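Gripper choice for mixed kitchen items: soft pads or five-finger hands?
End Effectors and Tooling > Comparisons
11 replies

chunhua_p
We have to pick one end effector setup for the next round of tabletop work and I'd like opinions before Thursday. The tasks are ordinary kitchen things. Cups, bowls, bread, a few soft goods. The two candidates are a gripper with padded fingers (Gruritz pads, medium stiffness) and a pair of gloved five-finger hands on Helska wrist plates. Both have a camera at the wrist and I have been going through the footage from each.

My short version so far: the pads are easier to control and the hands give more options on odd shapes. Cycle time is not a big factor for us. Damage to the item is.

The padded gripper's own camera gives me this kind of view.

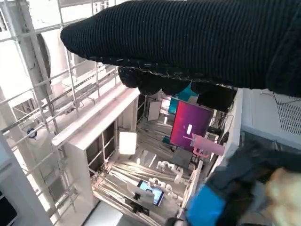
Wrist camera, padded gripper, pink cup near the monitor.

The finger pad is very close to the lens and comes out blurry. With fabric hanging in the view as well, there is not a lot left for the vision side to work with. Has anyone here moved the camera back on a similar mount?

lazy_flange
Moved ours back 27 mm on a printed bracket. Pad edges got sharper. We lost some clearance near shelves and had to redo the hand-eye calibration. I would do it again.

Delyth G
What focus distance is the lens set to? If it's locked for the far range you will never get the pad sharp, and I'm not sure you need it. We crop out the fingers before the detector sees anything.

chunhua_p
It's locked, and I don't have the number here. Cropping the fingers out means we lose the last part of the approach, which is when I most want to see the handle.

Delyth G
You shouldn't be steering on vision for the last part anyway. Use motor current or a force reading. That has been my position for years and I haven't seen a wrist camera that changed it.

zq_hou
I disagree with that for cups. If the handle is turned a little more than you planned for, force tells you after you've already pushed the cup. With a camera you can correct before contact. We ran 244 cup picks at Talville in September, half with live correction and half without. The ones without had more tipped cups. I don't have the split in front of me so take that for what it is.

Delyth G
Then I'd want to see the split.

zq_hou
I'll look for the log.

jcao_arms
Going back to the original question, I would not buy five-finger hands for cups and bread. They cost more, there are more things to fail, and you'll spend most of your time on finger poses that a two-finger gripper gets in one move. Gloves also wear through at the fingertips. We replaced ours after 50 hours on the bench.

chunhua_p
Bowls are my worry, and the wide shallow kind more than the deep kind. Pads pinching the rim hold it fine until there's something in it. With the hands you can come in from both sides or get fingers under the rim. I have a view from the head camera of the two-hand setup.

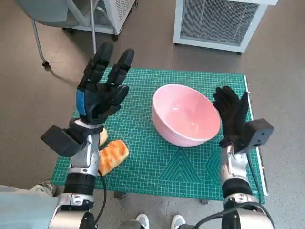

Do both hands need to be on the same controller for a two-sided bowl lift?
Two controllers can do it if they share a clock, but one controller is less work to set up and easier to debug.

lazy_flange
Agree on the one controller. We had a Lazaridis box per arm and the second arm always started late. It was a small delay but enough to tip a bowl. Putting both arms on one box fixed it for us.

jcao_arms
I still say a wider pad would handle the bowl. Gruritz has a long version. Has anyone tried it with weight in the bowl?

xdai
I have. Water, up to the level where a person would carry it without thinking. The long pad held at the rim but the bowl rotated when the arm accelerated. We cut the acceleration to 25 percent and it stopped rotating. For Chunhua that could be fine if cycle time doesn't matter.

On bread, my experience is that the fingers are better on toast and it makes no difference on buns. Toast is stiff and breaks at the edge if the pads close even a bit too far. Buns forgive everything.

chunhua_p
That's useful. What closing force were you using on the toast?

xdai
Lowest setting the gripper would accept. It still cracked a few. A softer pad might do better but then the cup handle slips.

Delyth G
So two pad sets and a tool changer, and skip the hands.

chunhua_p
A tool changer adds weight at the wrist, and we're near the payload limit on the small arm. I'll put the long pads on first with the acceleration turned down and run the bowls that way. If they rotate with weight in them, I'll ask for the hands. The camera bracket gets moved back either way. lazy_flange, could you post the bracket file?

lazy_flange
Will upload it tonight. It's drawn for M3 screws, so check your holes before you print.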